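Home | Topics | Software | Grasp planning

Modix (grasp planner)

Modix is a grasp-planning package for two-finger grippers, developed at Grenport and maintained by Bustis. It takes images from a wrist camera, proposes places where an object may be held, and passes the chosen one to the arm controller.

For each view the planner draws up to 1,000 candidate grasps and discards those in which a finger would strike a wall or the table. The remainder are scored, and the best 3 are kept — the second and third serve as fallbacks.

Open cardboard boxes are treated as a separate class. Flaps bend when touched and may hide part of the interior, so their edges are modelled as soft obstacles. 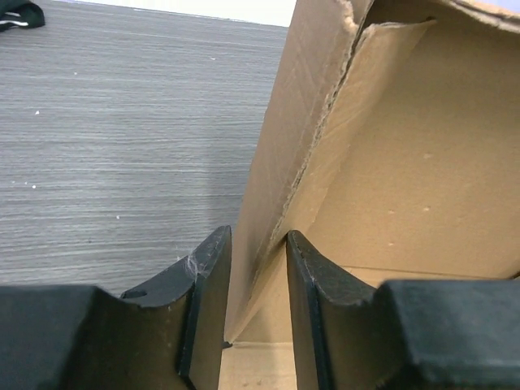
Side walls and the floor are modelled as rigid. The Massawe test set, released with version 41, contains 147 box layouts and is used to check changes to the flap model before each release.

See also: Collision checking; Wrist cameras

Last updated: March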